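## 5. House rules for running the cell

You have bolted it down, you have wired it up, and section 4 has taught you which end of the arm is the interesting one. This section covers how to behave around it. The rules were written by Tyyne Peltonen for the Trornasley shop and adopted at Ojala after a spring in which every rule was tested by somebody who hadn't read it. Joni Koivisto has since added the notes. Where the notes and the rules disagree, follow the rules and tell Joni.

These rules sit on top of your local safety regulations. If your site is stricter, your site wins.

### 5.1 Before power goes on

1. Take off lanyards, scarves and dangling headphones. Tie back long hair. Sleeves go above the elbow or stay buttoned.
2. Walk up to the enclosure and look inside with your own eyes. The live view on the monitor doesn't count as looking.
3. Remove anything that isn't part of the task. Hex keys are the usual offenders, followed by coffee.
4. Press the emergency stop, confirm that Skinia shows **HELD**, and release it. Do this at every start, including the start after lunch.
5. Check that the stop button is within reach of the chair you will really be sitting in.
6. Sign the log. Initials are fine. A drawing of a cat is not, however good.

> **Note:** The Zikness controller remembers its last pose and is keen to get back to it. If someone moved an arm by hand while the power was off, pick **Start from here** in the menu. **Resume** will take the short way home, and the short way home may pass through a bracket.

### 5.2 Cables

Most stoppages at Ojala come down to cables. The arms have a limited reach; a cable has ambitions.

1. With power off, move each arm by hand to the far corners of its working area. The cable should follow without going tight at any point.
2. Leave a loop at the wrist big enough for a full turn of the gripper. If the loop can reach the other arm's gripper, it's too big.
3. Keep slack away from the base joint. A length that has dropped under a joint has to be lifted out before power goes on, even if it ran fine yesterday.
4. Run your fingers along the jacket once a week and feel for flat spots. Replace the cable if you find one. Do not wrap it in tape and call it "monitored."

> **Caution:** Never free a snagged cable while the arm is powered. The arm can't tell you from the snag.

### 5.3 Two arms, one table

Both arms share a bar and neither knows manners, so the manners have to be set up in Skinia.

1. Open **Zones** and give each arm its own side of the table. Leave the middle strip as shared.
2. Set the shared strip to **One at a time**. The other choice, **Negotiate**, is there for people with spare grippers.
3. Set shared-strip speed to 60 percent or lower. It will look slow. You will get used to it, and so will the person who signs for repairs.
4. Pick a parking pose for each arm, well clear of the other arm's path, with the fingers open and nothing held.
5. Run the routine once with no load, hand on the stop.

An arm with no job at the moment is still a powered arm. People who would never put a hand near a moving gripper will cheerfully lean across a parked one to straighten a sleeve. Treat both as moving until Skinia says **HELD** for both.

### 5.4 Soft goods

Clothing is what the cell handles most, and it's harder to write rules for than boxes. A box has sides. A shirt has opinions.

1. Place the basket fully on the work surface, on the side of the arm that will pick from it. Don't let it straddle the shared strip.
2. Check the pile for buckles, drawstrings and anything in the pockets. Drawstrings get knotted or tucked away before the run.
3. Load no more than 5 garments at a time. More than that and the gripper starts bringing up friends.
4. Leave the garments in a loose heap. Folding them first is kind, but it defeats the purpose of the routine.
5. Set the grip to **Light** and raise it only if the cloth slips on 4 picks in a row.
6. Start the routine and watch the first pick from start to finish with a hand near the stop.

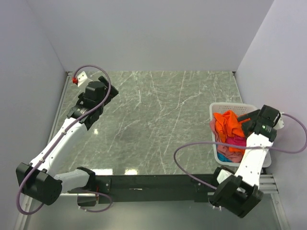
7. If a garment drags another one out with it, let the arm finish the lift and then press **Pause**. Stopping halfway leaves cloth stretched between the fingers and the basket rim, and one of the three is going to lose.
8. To take a garment out of the fingers, wait for **HELD**, choose **Open by hand**, and support the cloth from below. Don't pull.

> **Note:** On a polished surface, glare can fool the overhead camera. If Skinia reports a garment where there is plainly only table, dim the nearest lamp before you start changing settings. Joni once spent an afternoon tuning the detection against what proved to be a ceiling light.

### 5.5 Reaching in

There is one right way to put your hands inside the enclosure:

1. Press **Pause** and wait for the motion to end.
2. Press the emergency stop.
3. Say "hands in" out loud. If you're alone, say it anyway; the habit is worth more than your dignity.
4. Do what you came to do.
5. Take your hands out, say "hands out," and only then release the stop.

Whoever pressed the stop is the one who releases it. If that person has gone home, call them. If they don't answer, the cell stays off until they do, and they can explain the delay to Tyyne.

> **Caution:** **Pause** alone is not permission to reach in. It holds the routine, and any person at a keyboard can end it.

### 5.6 Shutting down

1. Send both arms to their parking poses.
2. Take the basket off the table.
3. Press the emergency stop, then switch off at the wall.
4. Write down anything odd in the log, with the time. "Made a noise" is acceptable if you add which arm.

Near misses go in the same log, on the pages with the red edge. Reports there don't need a name. They do need to be readable, so please print.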